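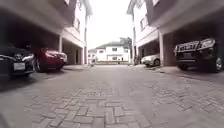 Jarosław Czerwiński

2 March 2018

We use cookies to remember that you have already closed this notice. OK

Block Paving and Shared Driveways: Frequently Asked Questions

How often should I sweep it?

More often than you do. Every couple of weeks is plenty for most homes, and weekly while the trees are dropping things. Use a stiff brush and work across the joints instead of along them, or you'll sweep out the sand you paid for.

Can I use a pressure washer?

You can, and by August half the street will be. Keep the nozzle well back and at a low angle. If you can see the joints getting deeper, you are no longer cleaning, you are digging. Plan on brushing in fresh sand once everything has dried.

What sand do I need?

Kiln-dried jointing sand. Beach sand, play sand and whatever is left in the bag behind the shed are three different kinds of wrong. My own drive has 145 square feet of paving and I keep 2 bags in the garage, one of which is always open and damp.

Herringbone or basketweave?

Herringbone locks together better under turning wheels, so it's the usual choice where cars go. Basketweave looks nice on a patio. People mix them, and the cars don't seem to have an opinion.

How do I get rid of an oil stain?

Cat litter first, left overnight, then dish soap and a brush. After that you can try a degreaser. Vanonex does a decent one, though the smell will stay with you longer than the stain would have. Old stains fade on their own if you can learn to stop looking at them.

There are weeds in the joints. Did they come up from below?

Almost never. Seeds blow in from on top and settle in the dirt you haven't swept (see the first question). Pull them while they're small.

Should I seal it?

Only if you like the look. A sealer makes stains easier to wipe off and it holds the sand in. It also needs doing again every few years. I was quoted $258 by Carretero for mine and $1,906 by another firm, who I assume planned to seal the house as well.

One brick has sunk. Is that serious?

One brick, no. Lift it with two flat screwdrivers, add sand underneath, tap it back level. If a whole patch is sinking, check for a leaking drain before you do anything else.

Who pays on a shared driveway?

Read your deed. Then read it again before knocking on anyone's door.

Sign up for the newsletter: enter your email address

Contact | © 2018 Jarosław Czerwiński | Back to top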